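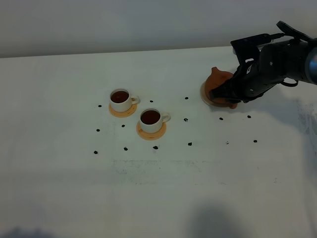 How do you get infield dirt out of white baseball pants?

Dry brush first, then a cold soak with oxygen powder, then a bar of plain yellow laundry soap rubbed right into the knees. Wash cold. Don't put them in the dryer until the stain is gone.

OK that's the short version. Long version below plus everything else I get asked about baseball gear at home. Two kids in rec ball, one husband in an over-35 league. Laundry room smells like a dugout from March on. Updated 27 Aug 2021, fall ball sign-ups made me finally clean up this page.

PANTS

Let the mud dry. Completely. Wet clay smears and goes deeper. Hang them on the fence, over the tub, wherever.

Stiff brush, outdoors, pants turned inside out first and then right side out. Half the dirt is on the inside anyway from sliding.

Rinse from the back of the fabric, cold water, good pressure. Garden hose works great. Bathtub faucet OK.

Soak. Bucket, cold water, scoop of oxygen powder dissolved in a little warm water first or it just sits at the bottom in a lump. Overnight if you have overnight. 30 minutes if there's a game in the morning.

Soap bar on whatever is left. Knees, seat, the one hip they always slide on. Old toothbrush. Rub both directions.

Wash by themselves. Not with the jersey, the jersey will come out pink or sort of peach. Ask me how I know.

Check before drying!! Hold them up to a window. If you still see orange, back in the bucket. The dryer sets clay stains and then you have orange pants for the rest of the season.

No chlorine bleach. Most of these are polyester and it turns them yellow, and clay has iron in it, and bleach makes rust stains worse. I did it once, with brand new pants too.

Grass stains are different. White vinegar and water half and half, let it sit, then dish soap. Do the grass before the oxygen soak.

Blood: cold water right away, hydrogen peroxide dabbed on for white stuff only. Test a corner on anything with color.

JERSEYS

Inside out, cold, gentle. Zip up anything with a zipper and put it in a different load, zippers chew up the numbers.

Never iron the numbers. If they start lifting, thin towel over the top, low heat, press down and dont slide it. Works maybe half the time. The cheap screen printed ones just crack, not much to do.

Fabric softener makes the stink worse on polyester. Skip it. Half a cup of vinegar in the rinse, smell goes away by the time its dry.

CAPS

Not the dishwasher. I know everybody says dishwasher. The old cardboard brims turn to oatmeal and the newer plastic ones come out wavy.

Sink of cool water, drop of dish soap, toothbrush around the sweatband. Salt lines need a soak first. Rinse, roll up a small towel inside so it holds the shape, dry it sitting on an upside down bowl with a fan going. Out of the sun. Navy fades to purple.

Sweatband too far gone? Peel-and-stick liners, trim to fit, change them every few weeks. Cheaper than a new cap.

GLOVES

This is the one I get the most mail about.

Cleaning: damp cloth, wring it out hard, wipe the dirt off after each game. Saddle soap if it's bad, small amount, wipe it off again. Let it dry in a room, not in a car, not by a heater.

Conditioning: twice a season is plenty. A dab the size of a dime. Too much makes a glove heavy and floppy and you can't get it back out. Work it into the palm and the hinge, leave it overnight, wipe off whatever's still on top.

I use the Berari leather balm now. Before that I used the Pirzada oil which was fine but it darkened the tan glove a lot. If you don't care about color either is ok.

No cooking oil. It goes rancid inside the padding. No oven, no microwave (metal eyelets, plus you cook the leather).

Breaking in: play catch. Really that is most of it. 100 throws a night for a week beats any trick. When you aren't throwing, ball in the pocket, big rubber band or old belt around it, leave it on a shelf. Thumb goes toward the pinky, not toward the middle fingers, unless the kid is a shortstop who likes it flat.

For a really stiff one, a wooden mallet on the pocket and on the hinge. I use a ball screwed onto a piece of broom handle. Drill a pilot hole or the ball splits.
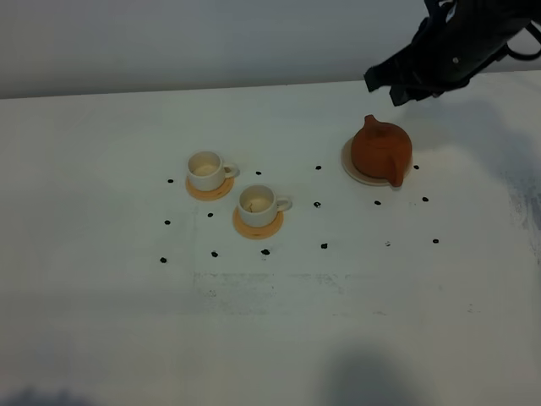 Ingrid Rosenthal wrote in about the mallet: I would go easy on the heel. We pounded my son's catcher's mitt every night and broke down the padding right under the palm, and he complained about his hand for the rest of the summer. Pocket and hinge only, and quit when it closes.

Good point, and I should of said it. Pocket and hinge only. Catcher's mitts and first base mitts take longer, give it time.

LACES

Check them before the season, not in the third inning. Tug each web lace. If it stretches thin or looks fuzzy, replace it.

Relacing the web is not hard. Take a picture of both sides before you pull anything out. Two pictures. Lacing tool or a bent piece of stiff wire, rawhide soaked for a minute so it bends, do one hole at a time following the old one out. Pull snug as you go. Knots go on the back.

Leave long tails until you've played catch with it a couple times, it all settles and you'll want to retighten. Then trim.

Full relace of a whole glove, I send it out. Tried it, lost a weekend, and the pinky finger pointed at the ceiling.

CLEATS

Bang them together outside. Then let them dry and bang them again. Popsicle stick for the clay between the spikes.

Take the insoles out every single time. Newspaper inside, change it after an hour if they're soaked. Baking soda in an old sock for smell, one sock per shoe.

Never the dryer, the glue lets go. If the toe is already coming apart, shoe repair glue, clamp it or wrap it tight in tape for a full day. A pitcher's drag toe needs one of those paint-on toe guards, two thin coats, rough up the leather with sandpaper first or it peels right off.

Metal spikes get a wipe of light oil before you put them away for winter. Otherwise rust.

BATS

Wood: wipe down with a little rubbing alcohol on a rag to get the ball marks off. Store it standing up or flat, not leaning at a slant in a damp garage. Leaning will bow it.

Aluminum and composite: damp rag, mild soap. Don't leave composite in a freezing trunk.

Regripping. Easy job, 10 minutes when you know how:

Slit the old grip with a utility knife, cut away from you, shallow, and not at all on composite (peel those by hand, a scratch down there can turn into a crack).
Get the old tape gunk off. Citrus remover then alcohol, let it dry.
Start at the knob. Tapered end of the new grip first.
Wrap up, pulling steady, tiny overlap. Spread the overlap even or you'll feel a bump.
Finish with the tape that comes in the package. If it's the useless kind, electrical tape.

The Starkia grips are a bit thicker, nice for small hands that sting. Husband hates them.

Pine tar on everything? Mayonnaise. Serious. Rub in, wait, wipe, then dish soap. Also works on the car seat. Melina Lazaridis uses peanut butter for the same thing and swears it's better but then you've got peanut butter in the laundry and some teams have allergy kids. Mayo.

BALLS

Wet leather balls are done for games. Dry them slow on a rack and use for batting practice or for the mallet thing above.

Scuffed but dry: a clean white eraser takes off a suprising amount. For a bucket of practice balls I don't bother.

HELMETS AND CATCHER'S GEAR

Warm water, dish soap, cloth. No solvents on the shell, they weaken the plastic. Same with random stickers and paint, check with the league first.

Pads that pull out, pull out. Handwash, squeeze, air dry. Chest protector and shin guards get sprayed down in the tub and hung off the shower rod by the straps. Put a towel under.

Cracked helmet goes in the trash, cut the strap first so no other kid picks it up.

THE BAG

Empty it. All of it. Every week. Sunflower seeds, the banana, whatever.

Shake out upside down, vacuum the corners, wipe with vinegar water, leave open overnight. I hang ours on a Ciltau wall hook in the garage, 3 hooks one per bag, and gloves don't go back in til the bag is dry.

Next up in September: folding chairs, coolers, and getting sunscreen off of vinyl bleacher seats.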